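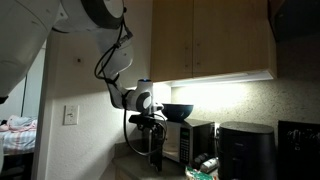 Bancada da cozinha: potência, folgas e o que fica em cima do quê

Segunda parte das notas sobre a cozinha. A primeira tratava do quadro elétrico e terminou com a troca do disjuntor do circuito das tomadas, que disparava sempre que o micro-ondas e a fritadeira de ar trabalhavam ao mesmo tempo. Resolvida a parte elétrica, ficou por resolver a bancada.

O canto em questão tem os dois aparelhos lado a lado, por baixo dos armários superiores. Medi o consumo de cada um com um medidor de tomada Semple, modelo básico, sem registo. O micro-ondas em potência máxima estabilizou nos 1173 W. A fritadeira de ar, em aquecimento, ficou nos 1547 W e depois passou a ciclos intermitentes, como é normal com termóstato. A soma é de 2720 W, sem contar a iluminação, que é irrelevante para este cálculo. Num circuito de 16 A a 230 V há margem. No disjuntor de 10 A que lá estava, não havia.

A segunda questão é térmica. A fritadeira expele ar quente por trás e precisa de distância à parede. O manual da minha pede uma folga livre atrás e dos lados, e eu tinha-a encostada. Passei-a para a frente e marquei a posição na bancada com dois pedaços pequenos de fita, para não voltar a deslizar para trás de cada vez que se limpa. O Kiros Hadgu, que me ajudou com o quadro, sugeriu um batente de silicone colado. Ainda não o fiz porque não tenho a certeza de que a cola saia da pedra sem deixar marca.

Quanto ao vapor, a solução foi de procedimento: quando a fritadeira vai trabalhar mais de vinte minutos, puxo-a até à beira da bancada, para que o ar quente não suba diretamente para o fundo dos armários. Pôr uma chapa refletora por baixo deles seria outra opção, mas obrigaria a desmontar a iluminação.

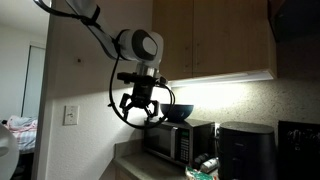 A regra antiga era não pôr nada em cima do micro-ondas. Durou pouco. A superfície é plana, está à altura certa e acaba sempre por receber alguma coisa. Em vez de insistir, defini o que pode lá ficar: um único recipiente, vazio, sem pano por baixo e sem tapar grelhas de ventilação. A taça escura, larga e funda, cumpre o critério e fica encostada à metade direita, com o resto do tampo livre. Serve para misturar massas e para levar legumes já cortados até ao fogão. Antes estava num armário baixo, dentro de outras duas, e cada utilização obrigava a tirar a pilha inteira.

A iluminação por baixo dos armários ficou como estava. É uma luz branca, forte, que bate na parede atrás dos aparelhos. Para cortar e ler rótulos chega. O ponto fraco é a frente dos eletrodomésticos: como a luz está recuada, os painéis mais altos ficam em sombra e os comandos da fritadeira leem-se mal à noite. A Adanech Derese propôs avançar a calha até à aresta do armário. Segundo as minhas medidas, são 158 mm de deslocação e dois furos novos — exequível, mas os furos antigos ficam à vista. Em espera.

Testei também uma fita LED da Padwood, alimentada por USB. Devolvi-a. O adesivo não aguentou uma semana e o transformador ocupava uma tomada que me faz falta.
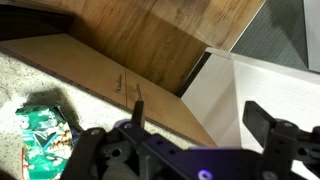

O problema que falta resolver é o dos alimentos secos. Tudo o que vem em saco aberto não tem lugar fixo, e o que não tem lugar fixo vai parar à zona de corte. O saco verde de snacks, amarrotado e pousado na bancada, é o caso típico: não fica de pé, não empilha e ocupa mais área do que um frasco. Experimentei molas e um cesto. As molas desaparecem e o cesto enche até deixar de se ver o que está no fundo.

Encomendei dois frascos herméticos Letetti, de secção quadrada, para a prateleira inferior do armário. Os quadrados aproveitam melhor a profundidade do que os redondos que tinha, da Sultunis, cujas tampas já não vedam. Antes de os encher vou pesar um saco e confirmar o volume, para não repetir o erro da farinha, em que sobrou sempre um resto no pacote original.

Lista do que está pendente: batente da fritadeira, posição da calha de luz, frascos. As medições do frigorífico ficam para a terceira parte, quando tiver um medidor com registo.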